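Learning to Place Small Things: Inside the Cutach Simulation Study

The laboratory in which the Cutach project does most of its work has tiled floors, a server rack against the wall and one table with a robot arm bolted to the end of it. It exists only as software. Every surface in it was modeled by hand at the Nekis Institute for Applied Automation, and the arm that works there has never picked up an object with any weight.

The institute opened the Cutach study in September to answer a narrow question. When a robot arm is taught a handling task entirely in simulation, how much of what it learns depends on the look of the room in which it was taught? The matter has practical importance for manufacturers, who often train a control policy once and then expect it to perform on several floors, under several kinds of lighting, with cameras placed wherever there happens to be a bracket.

"We had policies that scored very well from one viewpoint and then fell apart when the camera was moved to the other side of the table," said Xolani Msimang, who leads the study. "The arm was the same and the task was the same. We wanted to know what the policy had been looking at all that time."

The task chosen for the study is known within the group as Gililar. A few small brown pieces are set out on the tabletop, and the arm must approach, grasp and move them with a two-finger gripper. The pieces are deliberately tiny in relation to the arm. An error of a few millimeters at the wrist, which would pass unnoticed in the handling of a carton, is enough to push a piece aside or miss it altogether.
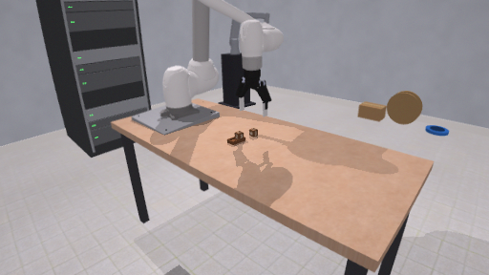

The simulated workcell, with the gripper open above the far side of the table and the small brown pieces to the left.

Training follows a conventional pattern in its first stage. A scripted controller with full knowledge of the positions of all the pieces produces 3,000 demonstrations. These are recorded from more than one virtual camera, and a neural network is then trained to reproduce the motions using only the camera images and the joint readings of the arm. At no point is the network told where the pieces are. It must work this out from the pixels.

The second stage is where the Cutach method departs from earlier work at the institute. In place of a larger set of demonstrations, the group renders the same motions again under altered conditions. The camera is moved, the light is shifted, and the color of the tabletop is adjusted within a set range. Because the underlying motion is unchanged, the network receives several different views of an identical action and is penalized when its internal account of the action differs between them. The software that manages this process, called Uzor, was written by the group over the winter and now runs on the institute's shared computers.

Shadows have received particular attention. In a room with strong overhead light, the arm throws a large shadow over the surface on which it is working, and the shadow moves whenever the arm does. Early versions of the policy appear to have relied on it heavily. A network that has learned to judge the height of the gripper from the distance between the fingers and their shadow will perform well until the light is changed, at which point its estimate of height is wrong and the fingers close too early or too low.

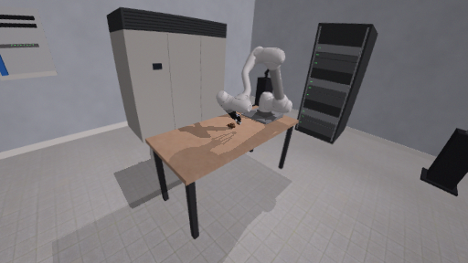 A view along the length of the table. The shadow of the arm and gripper crosses the middle of the work surface.

To measure the effect, the group froze the arm at selected points in the motion and rendered each one with the light in a new position. The earlier policy, asked what it would do next, gave different answers for what was physically the same situation. The policy trained with Uzor gave answers that were much closer together. Dr. Msimang's team regards this test as more informative than the overall success score, which can conceal a good deal of luck.

The success score has nevertheless improved. Each policy was evaluated over 1,000 trials, of which 300 used camera positions that had been kept out of training. On the familiar positions the two policies performed at a similar level. On the unfamiliar ones the Uzor policy completed the task far more often, and its failures were of a milder kind. It tended to hesitate above a piece and try again, where the earlier policy tended to descend confidently in the wrong place.

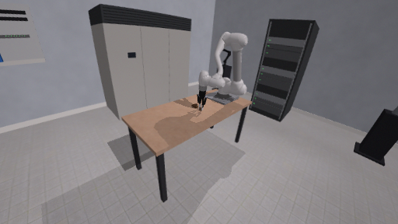
The gripper close to the tabletop, with a small dark brown object immediately to its left.

Not every result was favorable. Training with repeated renderings takes longer, and the cost rises with each condition added. The group also found that background equipment could not be ignored. When the cabinet and the server rack were removed from the virtual room as an experiment, both policies lost some accuracy, which suggests that fixed objects behind the arm were being used as landmarks. The current release of Uzor does not address this. A version that varies the furnishings of the room is being prepared, and 2 partner laboratories have agreed to test it.

There remains the question of transfer to physical equipment. The institute has been careful in its public statements on this point, and the study makes no claim about real hardware. Contact between a fingertip and a small, light piece is difficult to simulate well, and friction in particular is represented by a simple model that the group describes in its report as adequate for comparison between policies and for little else. Trials on a physical arm of similar proportions will begin once the second version of the software is complete.

The report, the task files for Gililar and the trained policies were released to member institutions on 04/01/2023. Requests for access may be addressed to the Cutach project office at Nekis.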